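Let them do the dull jobs first

Our robotics club has 14 members, and most joined hoping to build something that fights. I think the better lesson is a soap dish. Pupils spend eight weeks on small household tasks, working the grippers by hand, before anyone writes code.

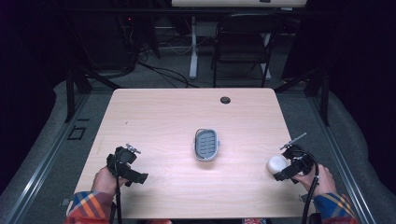
Parents ask me whether this counts as engineering. It does. A pupil who has tried to pick up a small round thing with two stiff jaws knows why grip matters, and will design a better finger in October. 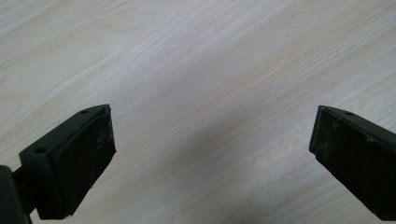
Gripper fingers open over the tabletop.

Competitions can wait a term. I would give up a trophy for that.

Mayu Hosoda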